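Chapter 4
Comparing Grippers: What a Score Does and Does Not Tell You

Anyone who shops for a gripper will soon meet a table. It lists three or four products down the side and a success rate for each. The Flodora two-finger gripper got 94 percent, the Esside got 88, and so the Flodora is better. This chapter is about why you should be slow to accept that sentence, even when everyone involved was careful.

Start with the number itself. A rate of 94 percent over 50 tries means three failures. Run the same 50 tries on another day and you may well get six. Many published comparisons rest on a gap no bigger than that, and few of them say how often the whole test was repeated. Vendors like to quote large totals, and a total of 3000 grasps sounds like strong evidence until you learn that all of them were made on one block, placed in one spot by the same fixture. 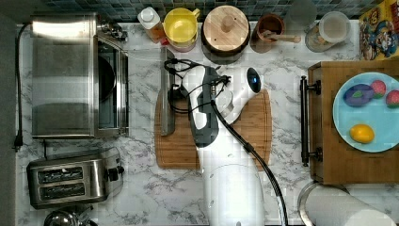 Test objects deserve the same suspicion. A gripper is rated on whatever somebody chose to put in front of it, and that choice is seldom explained. Toy food is a common pick in kitchen work. A plastic lemon keeps its shape for years and can be passed from lab to lab, which is good for repeating a test and bad for learning about lemons. Four toys on a light blue plate, an eggplant, two strawberries and a lemon, give you some variety in shape. They tell you very little about a long knife lying flat on a cutting board, where the fingers have to get hold of something thin against a hard surface. If a report gives one average for all such items, ask for the separate results. If there are none, treat the average as advertising.

Then there is the arm. Grippers do not work alone, and a swap changes more than the fingers. The weight at the wrist changes, the reach changes, and the controller may need new settings. Fitriani Wattimena, who ran the Batbridge comparison discussed in Section 4.2, tuned the Kwok controller for the first gripper and left it alone for the second. She says so plainly in her notes, and the second gripper lost. Whether it deserved to lose is a question her data can't answer.

Cameras add a further problem. A view from the wrist moves with the hand, so anything close to the lens can hide part of the target, and fast motion smears what is left. A miss caused by poor sight is still entered in the table as a miss by the gripper.

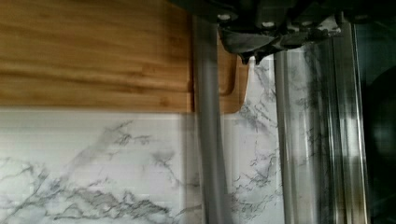
Figure 4.2. Wrist view with the gripper at the top. The gray pole hides part of the cutting board.

None of this makes testing useless - it does make most one-line rankings useless. In the sections that follow we go through 13 comparisons, starting with Batbridge, and ask the same thing of each: what was held constant, what was allowed to change, and who decided. Keep a pencil handy and write down your own guess at the winner before you read each set of results.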